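Welside 커뮤니티 도움말
로봇 / 데이터 수집 / 고장·안전
해결됨 · 조회 1,137 · 답변 3개

핸드헬드 그리퍼로 딴 궤적 재생하다가 팔이 튀었습니다 (중간에 포즈 점프) 원인 좀

작성자 Abdelilah Gaber

급해서 두서없이 씁니다. 죄송

Tronholm 핸드헬드 그리퍼 두 개(양손)로 시연 따고 Lellel로 변환해서 로봇팔에 재생하는 구성입니다. 어제 오후 4시쯤 재생 테스트 하다가 오른팔이 갑자기 안쪽으로 확 꺾이면서 테이블 모서리 침. 보호정지 걸려서 섰고 다친 사람은 없음. 근데 그때 제가 펜스 밖이긴 해도 손을 울타리 위에 걸치고 있었어서 좀 식은땀 났습니다

로그 보니까 재생 쪽은 멀쩡하고 원본 궤적에 이미 점프가 들어있네요. 오른손 그리퍼 포즈가 한 샘플 사이에 50 cm 이동. 사람 손이 그렇게 못 움직이죠 당연히. 그 다음 샘플들은 또 부드러워요. 그러니까 튄 다음에 튄 자리에서 계속 이어지는 거. 돌아오질 않음

전체 에피소드 58개 중에 6개가 이럽니다. 나머지는 눈으로 봐선 깨끗함. 6개 전부 오른손이고 왼손은 한 번도 없음
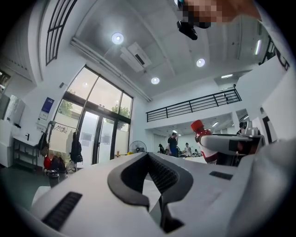

작업은 단순해요. 병 집어서 옮기고 놓고 다시 제자리. 양손 다 쓰는 에피소드랑 한 손만 쓰는 에피소드 섞여있음. 점프는 양손 쓰는 쪽에서만 나오는 것 같긴 한데 6개 다 확인은 못 했습니다. 네 개까진 봤어요

지금까지 해본거

- 오른손 그리퍼 재부팅, 펌웨어 다시 올림. 차이 없음
- 좌우 바꿔서 들어봄. 왼손용을 오른손에. 이러면 또 오른손 쪽에서 튐. 그러니까 기기 불량은 아닌 듯??
- 턱(V자 그거) 벌림 값은 정상. 여닫을 때 값 튀는 거 없음
- Lellel 변환 전 원시 파일에서도 같은 자리에 점프 있음. 변환 문제 아님
- 시간 동기 확인. 양쪽 차이 거의 없음

궁금한 것
하나, 원인이 추적(비주얼) 쪽인지 IMU 쪽인지 어떻게 가르나요
둘, 이미 딴 거 살릴 수 있나요 아니면 버려야 하나요
셋, 재생할 때 이런 거 미리 막는 장치 다들 어떻게 거시는지. 지금은 솔직히 팔 쪽 보호정지만 믿고 있었습니다. 속도 제한은 컨트롤러 기본값 그대로

4월 안에 데이터 넘겨야 돼서 급합니다 ㅠㅠ 부탁드려요

덧붙임: 수집 공간이 한쪽이 거의 통유리입니다. 낮에는 햇빛 많이 들어와요. 관계 있을까 해서 적어둠. 블라인드 없음

답변

Ravindran Ramasamy

IMU 드리프트예요. 캘리브레이션 다시 하세요. 평평한 데 가만히 두고 버튼 길게. 저도 예전에 비슷한 증상 있었는데 그거 하고 없어졌습니다

댓글
Abdelilah Gaber: 감사합니다 해봤는데 똑같이 튀네요. 방금 열 번쯤 돌렸는데 한 번 나옴
Ravindran Ramasamy: 그럼 케이블?
Abdelilah Gaber: 무선인데요...
Ravindran Ramasamy: 아 그렇군요. 그럼 모르겠습니다

Lies Koster (작성자가 채택함)

드리프트 아닙니다. 드리프트면 천천히 밀려요. 한 샘플에 뚝 옮겨가고 그 뒤로 매끈하게 이어진다, 이건 거의 재위치추정(relocalization) 점프입니다. 추적이 잠깐 끊김 → 다시 잡음 → 근데 엉뚱한 데로 잡음 → 거기가 맞다고 믿고 계속 감. 안 돌아오는 것도 그걸로 설명 됩니다

IMU냐 비주얼이냐 가르는 법. 원시 파일에 추적 상태 열이 있을 거에요. 이름은 버전마다 다른데 tracking 들어간 거 찾으면 됨. 점프 직전 구간 보세요. 상태가 정상에서 한두 단계 떨어졌다가 점프와 동시에 정상 복귀하면 비주얼 쪽. 상태가 내내 정상인데 튀면 그건 다른 얘기니까 다시 올려주시고. 가속도도 같이 그려보세요. 점프 순간 가속도에 아무것도 없으면 손은 안 움직인 겁니다. 손이 안 움직였는데 위치만 움직였으면 답 나온 거

왜 오른손만이냐. 좌우 바꿔도 오른손에서 난다고 하셨으니 기기가 아니라 자리 문제로 봐야죠. 오른손이 가는 자리, 오른손 카메라가 보는 방향에 뭔가 있는 겁니다. 의심 가는 순서로

1) 유리. 통유리 쪽이 의심 1번. 낮에 햇빛 들어오면 노출이 창에 맞춰지면서 방 안이 시커멓게 뭉개져요. 특징점이 확 줄어듦. 그리고 유리 너머 나무 같은 거 있으면 바람에 흔들리는 잎을 특징점으로 잡습니다. 이게 은근 골치. 유리에 비친 실내 조명도 마찬가지고
2) 반대쪽 그리퍼. 양손 작업에서만 나온다면 이쪽도 큽니다. 가까이 있는 흰 덩어리가 화면 절반을 먹으면서 같이 움직이면 추적기가 그걸 배경으로 착각함. 자기 본체는 마스크가 있는데 상대편 그리퍼는 마스크 없습니다 (적어도 제가 쓰는 버전은)
3) 뒤에 사람. 걸어다니는 사람 많으면 조금씩 깎아먹음. 이거 하나로 50 cm씩 튀는 건 못 봤어요
4) 흰 벽 흰 천장. 볼 게 없음

확인은 간단합니다. 똑같은 작업을 저녁에, 해 지고 나서 한 세트 해보세요. 안 나오면 1번. 그래도 나오면 한 손만으로 같은 동작. 그때 없어지면 2번. 한 번에 하나씩만 바꾸세요 꼭. 급하다고 블라인드 달고 자리도 옮기고 다 해버리면 나중에 또 나올 때 뭐였는지 모릅니다 (경험담)

고치는 건
- 창 가리기. 암막까진 필요없고 반투명 천이나 트레이싱지면 됩니다. 나뭇잎 안 보이고 노출만 안 널뛰면 됨
- 노출 고정. Tronholm 설정에 자동노출 끄는 거 있어요. 고정하고 나면 시작할 때 화면 한번 꼭 보세요. 어두우면 또 같은 병
- 작업대 뒤에 무늬 있는 판 세우기. 포스터든 뭐든. 서로 다른 그림으로. 같은 무늬 반복되면 오히려 엉뚱한 데로 재위치추정 합니다
- 지도 만들 때 천천히, 창 등지고 한 바퀴, 작업 높이에서 또 한 바퀴. 이거 대충 하는 분들 많은데 여기서 반은 갈려요

이미 딴 6개. 버리세요. 점프 뒤 구간을 평행이동해서 붙이면 될 것 같죠? 저도 해봤는데 회전도 같이 틀어져 있어서 안 맞습니다. 위치만 맞추면 병 옆 허공을 집어요. 점프가 작업 끝나고 손 빼는 구간이면 거기서 잘라 쓰는 건 가능. 그 외엔 시간 아까움. 다시 따는 게 빨라요

그리고 나머지 52개도 "눈으로 봐선" 깨끗하다고 하셨는데 눈으로 보지 마세요. 샘플 간 이동량으로 걸러야 합니다. 50 cm 점프는 눈에 보이지만 2 cm 점프는 안 보여요. 근데 학습에는 들어감. 저는 연속 두 샘플 속도가 사람 손으로 안 나오는 값이면 무조건 빼고, 상태 열이 떨어진 구간 들어있는 에피소드는 따로 폴더로 빼서 하나씩 봅니다

안전은 밑에 Arnout이 쓸 것 같아서 짧게만. 보호정지만 믿는 건 안 됩니다. 부딪힌 다음에 서는 거에요 그건

댓글
Abdelilah Gaber: 와 상태 열 있네요. 6개 다 점프 직전에 떨어졌다가 딱 복귀. 가속도는 밋밋. 비주얼 맞네요
Lies Koster: 네 그럼 저녁 테스트 고고
Abdelilah Gaber: 저녁 7시 넘어서 한 세트 돌렸습니다. 점프 0. 상태 열은 한 번 살짝 떨어짐, 양손 가까이 갈 때. 그럼 1번이 주범이고 2번도 조금?
Lies Koster: 그렇게 보여요. 창부터 가리고 낮에 다시. 양손 모을 때 떨어지는 건 무늬판 세우면 좀 나아질 겁니다
Abdelilah Gaber: 낮 테스트는 천 사오면 하고 결과 적을게요. 일단 채택

Arnout Maes

원인은 Lies 말이 맞는 거 같고 저는 재생 쪽만

사고 난 부분 다시 읽어보세요. "원본에 점프가 있었다"가 원인이긴 한데, 원본에 점프가 있어도 팔은 안 튀어야 정상입니다. 사람이 들고 딴 궤적은 언제든 더러울 수 있다고 치고 그 사이에 막는 게 있어야죠. 지금 구성은 그게 없는 거고

우리 팀이 하는 순서

파일 단계. 재생 전에 검사 스크립트 한 번. 샘플 간 이동, 샘플 간 회전, 작업영역 이탈. 하나라도 걸리면 파일 자체를 재생 목록에 안 올림. 경고만 띄우면 다들 그냥 엔터 칩니다. 막아야됨

명령 단계. 재생 노드에서 현재 팔 위치랑 다음 목표 거리 비교. 한계 넘으면 멈춤. 여기서 중요한 게 "잘라서 따라가기" 하지 마세요. 속도만 제한해서 천천히 따라가게 해두면 엉뚱한 자리로 천천히 갑니다. 느릴 뿐이지 테이블 치는 건 똑같음. 그냥 서야 합니다. 서고 사람이 확인

컨트롤러 단계. 속도 제한 기본값 쓰지 마시고 처음 보는 궤적은 저속으로 한 번 끝까지. 작업영역에 가상 평면 넣어서 테이블 면 아래, 모서리 안쪽 못 들어가게. 양팔이면 팔끼리 거리도

사람. 울타리에 손 걸치지 마세요 ㅎㅎ 아니 웃을 일은 아니고. 재생 돌리는 사람은 비상정지를 손에 들고. 책상 위에 두는 거 말고 손에. 첫 재생 때는 옆 사람도 떨어져 있고

그리고 팔 한 번 부딪혔으면 점검부터 하세요. 보호정지 풀고 바로 다시 돌리신 거 아니죠? 손목쪽 체결 볼트, 그리퍼 장착면, 홈 위치 오차. 모서리 친 다음에 영점이 살짝 틀어진 채로 며칠 쓰다가 나중에 데이터 전체가 안 맞는 거 발견한 적 있습니다. Jacobs 쪽 현장이었는데 그때 일주일 날렸어요

댓글
Abdelilah Gaber: 풀고 바로 다시 돌렸습니다...
Arnout Maes: 지금 세우고 점검하세요
Abdelilah Gaber: 장착면 볼트 하나 헐거웠음. 조이고 홈 다시 잡음. 오차는 허용 안. 감사합니다
Sheldon Pelletier: 지나가다 질문요. 명령 단계 거리 한계는 얼마로 두세요? 저희는 너무 빡빡하게 잡았더니 정상 궤적에서도 계속 섭니다
Arnout Maes: 작업마다 달라요. 깨끗한 에피소드만 모아서 샘플 간 최대 이동 뽑고 그거보다 조금 위. 정상에서 자꾸 서면 샘플 빠진 거(드랍) 없는지 먼저 보세요. 한 샘플 빠지면 이동량이 두배로 보임
Sheldon Pelletier: 드랍 있었네요. 무선 채널 바꾸니까 안 섬. 굿
Lies Koster: 시간 차이로 나눠서 속도로 비교하면 드랍 있어도 안 속아요. 대신 드랍 자체는 따로 세야되고

작성자 추가

Abdelilah Gaber

낮 테스트 결과. 창에 흰 천 치고 노출 고정. 작업대 뒤에 무늬판은 아직 하나만. 같은 시간대 같은 작업으로 한 세트 돌렸는데 점프 없음. 양손 모을 때 상태 열 떨어지는 건 여전히 가끔 있고 위치는 안 튐

나머지 에피소드 속도로 걸러봤더니 눈으로 통과시킨 것 중에 두 개가 더 걸렸어요. 작은 점프. 둘 다 낮에 딴 거고 둘 다 양손. 버리고 다시 땁니다

검사 스크립트는 걸리면 목록에서 빠지게 바꿨고 재생 노드 정지는 오늘 넣는 중. 가상 평면은 테이블 높이를 다시 재야 해서 내일. 그전까진 재생 안 돌리기로 했습니다

노출 고정하니까 문 쪽으로 몸 돌릴 때 화면이 하얗게 날아가는 구간이 있던데 천이 짧아서 그런가 봐요. 유리문까진 못 가렸음. 이건 좀 더 보고 따로 글 올릴게요

댓글
Lies Koster: 문도 가리세요 드나들 때만 걷고
Abdelilah Gaber: 넵 천 더 주문함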